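Fourteen more before the lights go. I said that out loud, to a towel.

Treloar wants 2,000 folds. We had 1,440 by May and then the arm sulked, or I did. So – nights. Crumple it, drop it on the green, step back over the cables, take the handles. Go.

I've got fussy about the crumpling. Too neat and it learns nothing. Too wild and I can't find a corner myself.
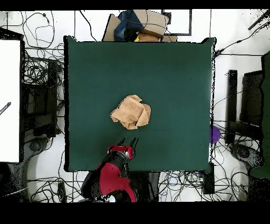
FLASH FICTION / Skakus Quarterly

The handles are warm from my hands. I squeeze, a gripper squeezes. Somewhere in Plirska a machine will read all this and decide what a corner is. My corners. My bad habbit of going in from the right, every time, even when the left is closer.

Mum folded like that. Right hand first, a flick, chin down to hold the middle. I never asked who she got it from.

Episode 11 tonight I dropped it. Kept it in – they want the drops as well, the office says, only labelled. I typed FAIL and sat there a bit. Then typed it again becuase I'd spelled it wrong.

Next one. Spread it, get it flat as it'll go, label side up. Fingers to the corner. Slowly. Slower than you'd ever do it at home, with the radio on and a basket waiting.

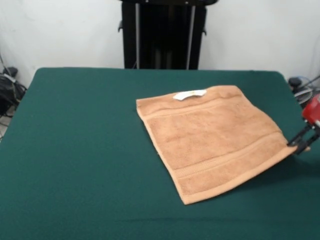

The right corner, again.

Pinch. Lift. I held my breath, which the log has no box for. Then across, and down, and my chin had dropped to my chest, holding the middle of nothing.

I pressed save. Thirteen.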